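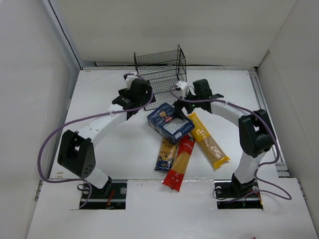
Gestión de existencias perecederas — Apuntes, tema 3
29 abr 2021 · Anikó Vass

3.1 Punto de pedido

Se define el punto de pedido (PP) como el nivel de existencias en el que debe emitirse una nueva orden. Con demanda diaria constante d y plazo de entrega L:

PP = d · L + SS

donde SS es el stock de seguridad. Si d = 65 unidades, L = 3 días y SS = 61, entonces PP = 256 unidades.

3.2 Caducidad

En productos de alimentación la cantidad de pedido Q queda limitada por la vida útil v. Debe cumplirse Q ≤ d · v; en caso contrario, parte del lote caduca antes de venderse. La rotación FEFO (primero en caducar, primero en salir) exige registrar la fecha por lote — no basta el código de artículo.

Ejercicio. El almacén Kerekes recibe lotes de 1.000 unidades con v = 12 días. Determinar la merma por lote para d = 65, partiendo de existencias nulas. Entrega antes de la sesión de prácticas.

Temas relacionados
Tema 2. Clasificación ABC
Tema 4. Demanda estacional: la serie Olard, julio
Caso práctico: Tusadville

© Uvidico · Contacto · Volver arriba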